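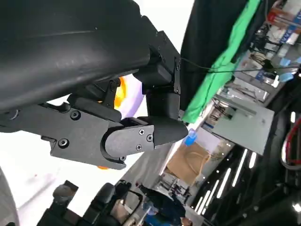
布帘与开放式置物架:常见问题

打印本页 | 以电子邮件发送

更新于 23/12/2020

自从 Kurkell 收纳小站在10月开了“一块布、一个架子”这个栏目,信箱就热闹得不得了!到现在已经收到1,454封来信,最爱问的几件事都整理在这一页,慢慢补充,慢慢改。

开放式置物架前面一定要挂布帘吗?

不一定!我们自己就很喜欢敞着的架子,盒子放在哪儿一眼就看得到,拿起来也顺手。布帘比较适合架子正对着床、饭桌或者书桌的房间,想静下心的时候一拉,眼前立刻清爽(第一次拉上那一下真的很过瘾)。也可以只遮下半截,上面几层照样敞着。

黑色布和彩色布怎么选?

黑色遮得最严实,后面堆什么都不太透,缺点是沾灰明显,浅色的线头和猫毛一根都藏不住。彩色布活泼得多,尤其是鲜绿色,我们试过以后就舍不得换了,整个角落都精神起来!两种搭着挂也很好看,黑色打底,旁边垂一块亮色的。怕太跳的话,亮色那块裁窄一点,先挂几天看看习惯不习惯。

可以用拉绳代替窗帘杆吗?

轻的棉布、涤纶布可以。绳子两头要固定在墙体或者结实的立柱上,别绑在置物架的横档上,布一扯,架子会跟着晃。跨度大的话中间加一个吊点,不然过一阵子就往下坠。厚绒布请老老实实用杆子。还有一点:电线不能当拉绳用,来信里真的有人这么干,请马上拆下来。

布要买多宽才有好看的褶子?

平平地挂,布宽和要遮的宽度差不多就行;想要褶子,就买到一倍半到两倍。举个例子,要遮的地方宽1,000毫米,买1,500到2,000毫米之间的布都合适。长度上,离地留一两指的空,扫地拖地都不碍事。棉布请先洗一遍再裁,我们有一块就是先裁后洗,缩成了七分裤。

架子上盒子大小颜色都不一样,看着乱怎么办?

先别急着买新盒子!把现有的按颜色归一归,白的挨着白的,红的、蓝的各自凑成一片,效果好得出乎意料。再把高的往两边放,矮的放中间。硬要全部换成同款收纳盒也行,只是花钱,而且一模一样的盒子特别难认,到最后还得贴标签。

重的东西放哪一层?

最下面一层,或者伸手不用弯腰的那一层。头顶以上只放轻的:空盒子、换季的帽子、礼品包装纸之类。高过胸口的置物架请用配件固定到墙上,家里有小朋友的更要装好。每层能承多少重,看说明书上写的数,别靠手感。

标签贴正面还是侧面?

正面!如果架子放在走道边,侧面再补一张。字写大一点,名词就够了,“灯泡”“胶带”“针线”,一看就懂。我们用的是 Filali 的纸标签,撕下来不大留胶,写错了也不心疼。没有的话,美纹纸胶带加一支记号笔完全够用。

拆过封的食品和日用品能放回原来的包装盒吗?

日用品没问题。食品先用密封夹夹好再放回盒子里,日期朝外,先到期的摆前面。盒子受潮发软就别留了,小虫最喜欢那种纸板缝。

多久整理一次比较合适?

我们是每3个月大理一次,平时看到歪的顺手推正就好。大理的那天放点音乐,一层一层来,一层没理完不碰下一层。去年收拾工作间那面墙,前后拆了将近11个小时,中途吃了两顿饭,理完大家站在那里看了好久,舍不得走!

布帘怎么洗才不掉色?

深色和亮色分开洗,冷水,反面朝外,第一次放少许盐泡一会儿。不要暴晒,鲜绿色晒久了会发黄。熨的时候垫一块薄布。Kumard 的那款厚棉布可以机洗,薄的那款我们建议手洗。

租的房子不能打孔,还有办法吗?

有的!伸缩杆最省事,选两端带橡胶垫的,顶在两面墙之间。墙距太宽就用落地的挂衣架,把布搭在横杆上,用夹子夹住,搬家时一收就走。Haltura 的落地架我们用了很久,底座宽,小朋友跑过去蹭一下也稳稳的。

我的问题不在这一页,可以写信吗?

当然可以,非常欢迎!请写上房间的大致尺寸、墙面是什么材料,还有最想藏起来的是哪一样东西。有照片更好,没收拾过的那种最有参考价值。回信会慢一些,每一封都会看。

打印本页 | 以电子邮件发送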